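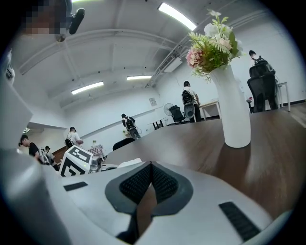 October, Nollwood bench notes, 2:40 pm

Flower day! Spent the first half of the session on arranging and I'm really pleased with where it's heading. The tall white vase is the best one we've tried so far. The taper holds the stems in together at the base and still lets them fan out at the top, so you're not fighting the whole bunch every time you add one.

Order that works for me: fern first, let it spill over the rim, then the white blossoms up high, then pink off to the left. I had the pink in the middle earlier and it looked like a wedding cake. Much happier with it on the side, and the green hides a lot of sins around the neck.

Artificials are so much more forgiving than I'd expected. You can bend a stem, hate it, bend it back. The Zolier ones keep their shape best. The Brunet stems are softer and droop after 3 goes, so keep those for the low greenery.

Table notes: the brown wood-grain top is lovely under the white vase but it throws back a fair bit of glare from the ceiling lights. Want to try a matte runner in a neutral colour, maybe the grey one from the Vurnonow order.

Next: same vase with 2 pinks, then a shorter one. Trim the spare fern to 40 cm before starting.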